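Notas del orador. Charla: «Registrar dos manos que manipulan flores: guantes con sensores y cubos con marcadores»
Ponente: Marin Angelovski, proyecto Jotent
9 de septiembre de 2018

Diapositiva 1. Saludo
Buenas tardes y gracias por la invitación. Pido disculpas por mi acento; si hablo demasiado rápido, levanten la mano y repito la frase. Decir el título una sola vez. No leer los nombres de los coautores, están en la pantalla.

Diapositiva 2. La pregunta
En Jotent queremos enseñar a un robot de dos brazos a manejar objetos que se deforman. Las demostraciones con cajas y botellas ya funcionan bien en nuestro sistema. Con un ramo de flores la situación es distinta: los tallos se deslizan entre ellos, las hojas tapan los dedos y la forma cambia cada vez que la mano aprieta. La pregunta de esta charla es bastante modesta. ¿Qué calidad tiene el movimiento de la mano que registramos cuando el objeto mismo esconde la mano?
(Pausa. Dejar que lean la pregunta.)

Diapositiva 3. La vista desde la herramienta de mano
Antes de trabajar con guantes, nuestra idea era usar solo la vista de una herramienta con pinza que la persona lleva en la mano. Esta vista tiene una ventaja, porque está muy cerca de la acción. Tiene también un problema que todos los que la han usado conocen.

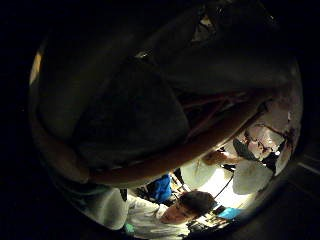
Figura 1. Vista desde la herramienta de mano: la mano en primer plano oculta gran parte del campo circular.

Explicar despacio. Cuando los dedos están delante de la lente, el algoritmo pierde los puntos de referencia y la trayectoria empieza a derivar. En la zona muy iluminada tampoco hay detalles que seguir. Por eso decidimos tomar la posición de las manos desde fuera y dejar los dedos para el guante.
Si preguntan por la exposición: la dejamos en automático durante la campaña de julio. Hoy la fijaría a mano.

Diapositiva 4. El método
Son tres fuentes de información. La primera es el guante, que mide la postura de los dedos. La segunda es el cubo con marcadores, que da la posición y la orientación de la mano. La tercera es una cámara fija que mira la mesa y ve los cubos. Todo se sincroniza con un reloj común, y el retraso se corrige después con el programa Sader, escrito en nuestro grupo.
¿Por qué un cubo y no una placa plana? Con una placa, cuando la muñeca gira, el marcador desaparece. Con un cubo casi siempre queda una cara visible.
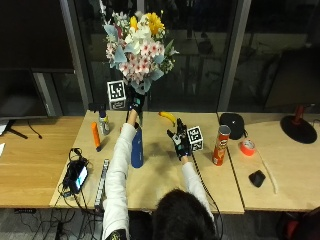 Figura 2. Ramo levantado con la mano izquierda; la derecha abierta sobre la mesa. Los cubos llevan los marcadores en sus caras.

Señalar con el puntero el cubo junto a la base del ramo, y después el otro, el del guante derecho. Mencionar que los objetos de la mesa son a propósito variados: queremos que el detector de marcadores trabaje con un fondo desordenado, como en una casa o en una tienda. La lata roja da bastantes reflejos en el borde metálico y nos sirvió para ajustar el umbral.

Diapositiva 5. Protocolo
Grabamos 162 secuencias. Cada participante recibe una instrucción corta (levantar, pasar de una mano a otra, arreglar los tallos) y la ejecuta a su ritmo. No corregimos a la persona. Si lo hace de manera extraña, esta manera también es un dato. Entre una secuencia y la siguiente se comprueba la calibración de los guantes, porque el tejido se mueve un poco sobre la piel.
Aquí suelo perder tiempo. Máximo 2 minutos.

Diapositiva 6. El caso difícil
El caso que más nos interesa es cuando las dos manos se acercan y sujetan los tallos casi en el mismo punto.

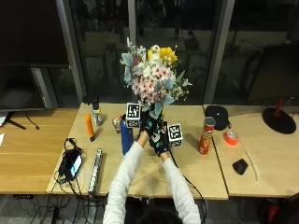

En estas secuencias el error de posición sube, y hay que decirlo con claridad. Los cubos se ponen muy cerca uno del otro, y en algunos momentos el detector cambia la identidad de los dos. Lo resolvimos con una regla sencilla de continuidad: un cubo no puede saltar de un lado al otro entre dos imágenes seguidas. De 1245 segmentos con las manos cercanas, 50 quedaron sin solución con esta regla y los revisamos manualmente.
No presentar esto como un éxito completo. La regla falla cuando las dos manos se cruzan durante una oclusión larga, y para esto no tenemos todavía respuesta.

Diapositiva 7. Posición de las manos sobre la mesa 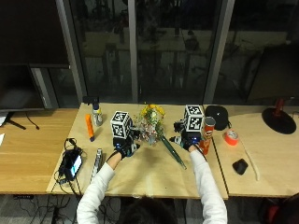
Grupo de Manipulación Bimanual, Laboratorio Birkcombe

Con las manos separadas a los dos lados del ramo, los cubos quedan por encima de los guantes y el seguimiento es mucho más estable. De aquí sale nuestra recomendación práctica: montar el cubo alto, aunque a la persona le resulte un poco incómodo al principio. Probamos también una versión más baja, que molestaba menos, pero las hojas la tapaban continuamente.
El cable es otro punto. Con guantes cableados la persona limita su movimiento sin darse cuenta, sobre todo cuando gira el antebrazo. Nos gustaría repetir una parte de las pruebas sin cable y comparar.

Diapositiva 8. Trabajo siguiente
Llevar las trayectorias al brazo doble Dervishi y ver si puede repetir el paso del ramo de una mano a otra. Añadir una segunda cámara fija, más lateral. Estudiar si la postura de los dedos ayuda a decidir la identidad del cubo cuando hay duda.

Preguntas probables
¿Se dañan las flores? Depende de la persona y de la tarea; no lo medimos.
¿Los datos son públicos? Todavía no. Falta terminar la revisión manual de los segmentos.
¿Sirve para otros objetos deformables? Pienso que sí para telas pequeñas, pero no lo he probado y prefiero no prometerlo.
Dejar en pantalla la diapositiva con el correo del grupo.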